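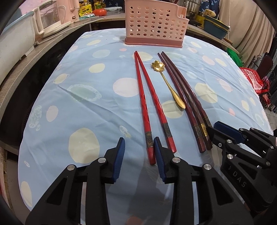 Chopstick sorting with the hand-held pair. Two red, three dark, one spoon, pink basket behind.

Hinonau hand-held gripper kit – first impressions after a month

skotian
Posted in: Data collection hardware
I said in the November buying thread that I would write up the Hinonau kit once I had put real hours on it. I now have 288 usable recordings of table and kitchen tasks, so I'll go through what I like and what I don't.

I bought the two-gripper package. It comes with two grippers, two wrist cameras, mounts, a charging dock, a set of spare pads and a license for Piltia, which is the recording and sync software. You can run Piltia on a laptop or on the little box they sell separately. I use a laptop.

The good parts first. The linkage is stiff. I had the old Prornstead grippers before this, and those had side play in the fingers from the first week. These don't, so far. The ribbed pads hold thin round things better than I expected. Chopsticks are what I use to compare grippers because they roll, they're slick at the tips, and you have to come in low to get under the thick end. With smooth pads I was dropping one in four. With these I dropped six in my last 80 picks, and most of those were my own fault for grabbing too close to the tip.

The bad parts. The trigger spring is too strong for long sessions. After 70 minutes my index finger is done. The charging dock holds both grippers but the cable comes out at the front, where it gets in the way. And the Piltia manual is thin. The calibration section is two pages and one of them is a picture of the box.

Tasks so far: chopsticks and spoons into a basket, folding small towels, putting lids on containers, moving fruit between bowls.

tablesaw_ned
What do you do about the wrist camera seeing so much of the gripper itself? In your picture the fingers take up the bottom of the view and the pad is right up against the end of that red chopstick. I'd worry about not seeing the contact.

skotian
You do see the contact, just from behind. I had it mounted higher for a few days and got more table, but I lost the tips of the pads when they closed. The lower position is better for small objects. For folding I go up one notch.

r_azar
I have had the same kit since summer and I'd disagree on the pads. They grip well when new. Mine started to smooth out after 356 recordings, and once the ribs go they are worse than plain rubber. Spare pads are sold only in sets, and you end up with leftovers because the two sides don't wear evenly. My right hand goes first every time.

Also I would not judge it on chopsticks only. Try a metal spoon with a narrow handle. The handle turns in the pads when the bowl is heavy.

skotian
I do have a spoon in that task, the gold one with the flower bowl. The wide end of the handle helps, so I pick it there. Grabbing it mid-handle I agree, it turns. I haven't worn out a pad yet so I can't argue with you on that. What surface are you working on?

r_azar
Bare countertop and a wooden board. Possibly that's the difference. The board is rough and I drag the fingertips on it more than I should.

skotian
Could be. I've been on a tablecloth for nearly everything.

mikkel77
Is the tablecloth a good idea, though? A printed cloth with big spots and fold lines all over it sounds like asking for trouble. We used a plain gray mat for everything and our tracking never got lost.

skotian
I've had the opposite experience. On a plain white desk Piltia lost position a couple of times an hour. With the spotted cloth and a busy kitchen behind it, it has plenty to lock on to. The folds only matter if the cloth slides during a take, and then you throw that take out.

r_azar
Agree with Senthil on this one. Plain surfaces were our worst recordings. Mikkel, were you using markers on the mat?

mikkel77
Yes, four printed markers at the corners. OK, fair enough, that would explain it.

gantry_lou
Price question. The Nadar rental plan gives you a similar two-hand setup with pads and repairs included, and you send it back when you're finished. For a short project is there any reason to buy?

skotian
For under three months I'd rent. I looked at Nadar and the hardware seemed fine. What put me off was that you have to upload through their server and wait for your files. With Piltia they're on my own drive when I stop the recording.

gantry_lou
How long is the wait?

skotian
They told me overnight. I never tested it.

r_azar
I did, for one project. Overnight is correct most of the time. Twice it took three days, and support answered but couldn't say why. The grippers were OK – heavier than the Hinonau, softer trigger. For hand fatigue I'd pick the Nadar.

tablesaw_ned
Can the trigger spring on the Hinonau be swapped?

r_azar
Yes, two screws under the grip cover. I put in a lighter one from a hardware store assortment. The fingers open a little slower now. I don't know what it does to the warranty, so ask before you do it.

skotian
I'll try that this week. Rawan, if you still have the length and wire size of the spring, please post them.

r_azar
I'll measure it when I change pads next.

mikkel77
One more on two-handed work. Do both grippers record to the same clock, or do you line them up afterward?

skotian
Same clock, as long as you start both from Piltia. If you start one with the button on the grip it makes its own file and you have to line it up by hand. I lost an afternoon to that early on. I now keep tape over both buttons.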